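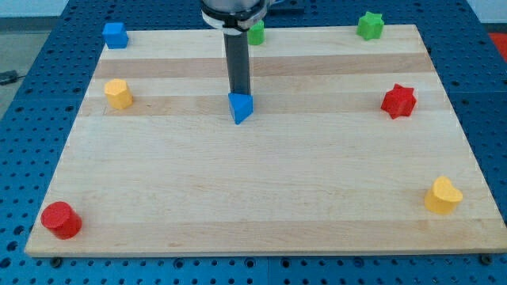
Colored shape blocks on a light wooden board.

Guides > Customer Accounts > Traveler Details > Privacy and Data Requests

4.3 Entering and managing traveler details

Use this section to add the personal details Tevlow Tours needs before it can confirm seats, rooms and park entry. You can complete the form in one sitting or save it and come back. Only the lead traveler can submit the form for a group.

Before you start

Have the passport of each traveler in your party at hand. The name on the form must match the passport exactly, including middle names.

To add a traveler

1. Sign in to your Tevlow account and open My Trips.
2. Select the trip, then select Traveler Details.
3. Select Add Traveler and enter the full name, date of birth and nationality.
4. Enter the passport number and expiration date. Do not use spaces or dashes.
5. Select Upload Scan and choose a file of the passport photo page. JPG and PDF files are accepted.
6. Enter an emergency contact who is not on the same trip.
7. Select Save. Repeat steps 3 to 7 for each person.
8. When all travelers are listed, select Submit for Review.

Note: The form holds a draft for 70 days. Drafts older than that are deleted and have to be entered again.

Note: Notes to the guide are limited to 200 characters. Put dietary and medical needs in their own fields, which go to the lodge kitchen and the trip leader only.

Caution: Do not send passport scans by email or through the chat window. Files sent that way are deleted unread and your booking will stay on hold.

To correct a mistake

1. Open Traveler Details and select the name.
2. Select Edit. Fields with a lock symbol have already been passed to a carrier.
3. For a locked field, select Request Change and type the correct entry.
4. Wait for the confirmation message before making the same change anywhere else.

Caution: A name change after tickets are issued may be charged by the airline. Tevlow passes on the carrier's fee and adds nothing to it.

Who receives your details

Passport details go to the airline and to the permit office for your route. On the Cerkolari crossing they also go to the ferry operator. Guests on the Hendberg hut route are registered with each hut by name and nationality. Lodging at Lazarević requires a copy of the passport page on arrival, so carry a paper one.

To delete stored details

1. Open Account Settings and select Privacy.
2. Select Stored Documents.
3. Mark the files to remove and select Delete.
4. Enter your password to confirm.

Scans are removed automatically 93 days after the trip ends. Invoices are kept longer for tax purposes and cannot be deleted from this page.

Questions about stored data go to Lowri Bowen in Customer Records. For group lists, write to Wahyudi Yusof in Reservations.

Section last revised Mon 6 July

Related items
4.1 Creating an account
4.2 Paying a deposit
4.4 Travel insurance details
4.5 Canceling or moving a trip
5.1 Permits by route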